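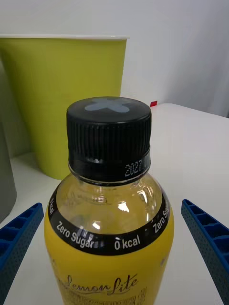 Water hardness in the new apartment, part two

In the last post I said I would measure the tap water before buying any kind of filter. The measuring is finished, so these are the numbers and the procedure.

The utility for Celorthorpe publishes one hardness figure for the whole district. It's an average over the year, and the district draws from two sources that get blended in different proportions depending on demand. I wanted a figure for my kitchen.

I used a drop-count titration kit from Jureck. You fill the tube to the line, add the indicator, and the sample turns pink. Then you add titrant one drop at a time, swirling after each drop, until it goes blue with no trace of purple. Each drop is worth a fixed amount of hardness. The kit came with enough titrant for up to 32 tests, which I thought was plenty until I spoiled the first few by going too fast near the endpoint.

I sampled the cold kitchen tap on seven mornings in January, before anyone had showered, after letting it run for 30 seconds. The mean was 146 mg/L as calcium carbonate. Most tables call that hard, though at the low end of the range. The spread from day to day was within one drop, so I can't say anything about variation at that scale with this kit.

Two notes on technique. Rinse the tube with the sample water first, not with distilled, or the leftover film dilutes the sample. And hold the dropper straight down. At an angle the drops come out smaller and you'll read high.

Cups and bottles

Loukia Panagiotou wrote to ask if it matters what the sample sits in before testing. For hardness, over an hour or two, it shouldn't. Calcium and magnesium don't go anywhere quickly at room temperature in a closed container. I split one sample between a rinsed drink bottle and a paper cup, left both for an hour, and got the same drop count from each. For chlorine the answer is different – it escapes from an open cup, so test it right away.

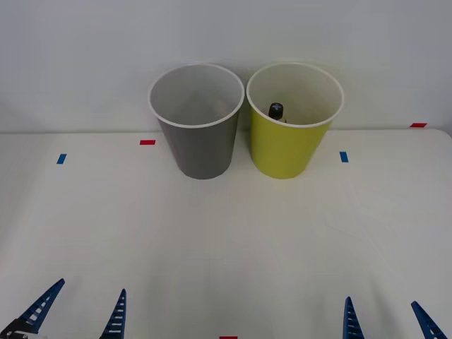
What I'm doing about it

Very little. A softener isn't allowed under the lease, and at this level I wouldn't install one anyway. The Ukico pitcher filter I already own has an ion exchange resin that brought the reading down by half when the cartridge was new. I'll use that for the kettle and leave the rest alone.

The kettle gets citric acid once a month, one tablespoon to a full fill, brought to a boil and left to stand until the scale is gone. The shower head gets the same solution in a bag.

Next I want to repeat the test at my sister's place in Sutherland, where the water comes off granite and should be much softer. The kit has enough titrant left for that if I'm careful.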